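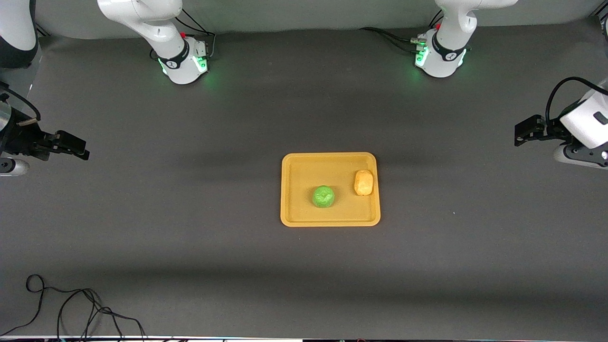

Plolia open day, anyone else go?

bevden_bill
Feb 20, 2024
Went along with my brother-in-law. Parking was a joke and the sausage sizzle ran out before noon. The main hall had the two-arm bench, with a bloke named Lahcen Morsy talking us through it. Two white arms, a yellow tray, a green thing and an orangey thing to pick up. He said the setup would suit small packing sheds. I pack 800 trays on a decent day in season and I came away unconvinced.

quollgate
I was at the later session. What did you want it to do, run your shed? It's a demo. They start with easy stuff on a plain table so you can follow it.

bevden_bill
Easy stuff is my complaint. Two items in a tray with a great big gap between them. My fruit comes in piled up, with leaf and stalk all through it. I asked if we could tip in a bucket of mixed sizes and got told "that's on the roadmap".

Imow
Did they say what it costs? The flyer just had "contact us", which I always read as too much.

quollgate
He said they'd quote per site. Fair enough, every shed's different.

Imow
Every shed's different and yet there's one bench. Right.

tarp_and_twine
I do repairs on conveyors so I was looking at the cables more than the arms. There was a tangle of thin black ones lying on the table near the front. Fine for a demo, but I wouldn't sign off on that beside a wash line. Grippers were plain two-finger jobs. Nothing wrong with that, but I'd want to see what they do to a ripe peach.

quollgate
You lot would've knocked back the forklift. I thought Lahcen was straight with people. He told our group it was slower than a person and didn't dress it up.

bevden_bill
He told ours 80 per cent of the speed of a person. Which is it?

quollgate
Well, 80 per cent is slower, Bill.

bevden_bill
80 per cent of who, though? My daughter or me?

tarp_and_twine
El Sherbiny are meant to be showing theirs in August. I'll go if I can bring my own box of fruit. I've emailed to ask and haven't heard back.

Imow
Put me down for a lift if you're driving.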